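Preguntas frecuentes sobre el lavado y mantenimiento de moqueta en losetas
Mal-soon Bae
Septiembre 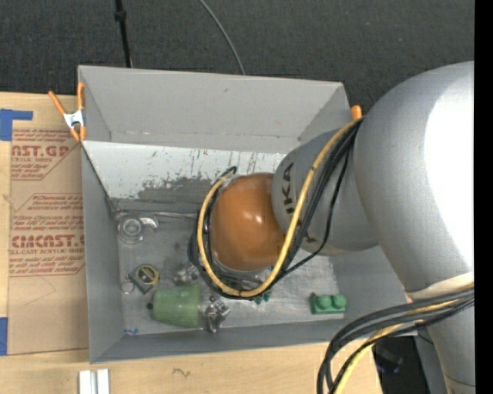

Composición y etiquetado

¿Qué diferencia hay entre bucle y pelo cortado?
En el bucle, la fibra entra y sale de la base sin cortarse. Resiste mejor el aplastamiento y disimula las marcas de ruedas. El pelo cortado tiene los extremos libres, retiene más polvo fino y muestra antes las zonas de paso. La serie Rerkcombe se fabrica solo en bucle; la serie Wovgate, en ambas versiones.

¿Dónde figura la fibra de mi moqueta?
En el reverso de cada loseta, junto al número de lote y la flecha de dirección. Si el reverso no es legible, levante una loseta situada bajo un armario, donde el adhesivo suele estar menos deteriorado. Anote el lote antes de solicitar reposiciones: dos lotes del mismo color pueden presentar diferencias de tono.

¿Los tonos oscuros requieren otro mantenimiento?
El procedimiento es el mismo. En los grises oscuros y negros se aprecian más las pelusas claras y los restos de detergente seco, por lo que conviene reducir la dosis y repetir el aclarado.

Aspirado

¿Con qué frecuencia hay que aspirar?
Pasillos y accesos, a diario. Salas de trabajo, tres veces por semana. Archivos y almacenes, una vez por semana. En accesos sin felpudo, dos pasadas cruzadas.

¿Se puede usar cepillo giratorio?
Sí en pelo cortado. En bucle, solo con cerdas blandas y altura regulada, de forma que el cepillo roce la superficie sin hundirse. Un bucle enganchado se corta a ras con tijera; no se tira de él.

¿Qué hago con el polvo bajo las mesas fijas?
Boquilla plana y tubo rígido. Las patas metálicas deben llevar protector de fieltro o de plástico. El óxido que pasa a la fibra no siempre se elimina con los productos de uso general.

Manchas

¿Cómo se trata una mancha reciente?
Absorba con paño blanco, sin frotar, desde el borde hacia el centro. Aplique agua templada. Si persiste, use Truvell diluido a razón de 42 ml por litro, deje actuar cinco minutos y vuelva a absorber. Aclare siempre. El residuo de detergente atrae suciedad y la mancha reaparece al cabo de unas semanas.

¿Y si es tinta o tóner?
El tóner se aspira en seco, con filtro adecuado para partículas finas, antes de aplicar cualquier líquido. El agua caliente lo fija. La tinta se trata con alcohol isopropílico en el paño, nunca vertido sobre la fibra, previa prueba en una zona oculta.

¿Se admite lejía?
No. Decolora las fibras no tintadas en masa y anula la garantía en todas las series.

Lavado en profundidad

¿Qué método recomiendan?
Inyección-extracción una vez al año y encapsulado en seco cada cuatro meses. La presión de inyección no debe superar los valores de la ficha técnica. Un exceso de agua ablanda el adhesivo y levanta las esquinas.

¿Cuándo se puede volver a pisar?
Cuando la base esté seca al tacto. Con ventilación normal, al día siguiente. Se aconseja terminar antes de las 18:00 y dejar la climatización en marcha durante la noche.

¿Hay que retirar el mobiliario?
Las sillas y los muebles ligeros, sí. Bajo los muebles pesados se colocan láminas de plástico hasta completar el secado.

Reposición y garantía

¿Cuál es el pedido mínimo?
Una caja. Para superficies superiores a 200 m² se asigna un lote único, siempre que el pedido se tramite completo. Las losetas de reserva se guardan en horizontal, en su embalaje y a temperatura ambiente.

¿Puedo girar las losetas gastadas?
Puede intercambiarlas con otras de zonas de poco paso, respetando la flecha del reverso. En colocación ajedrezada, el giro es de un cuarto de vuelta.

¿Qué cubre la garantía?
Deslaminación de la base, pérdida de fibra y variación dimensional. No cubre quemaduras, cortes, manchas ni daños por adhesivos no homologados.

¿Dónde se envían las reclamaciones?
Al almacén de Segura, con el número de lote, la factura y una loseta afectada sin lavar.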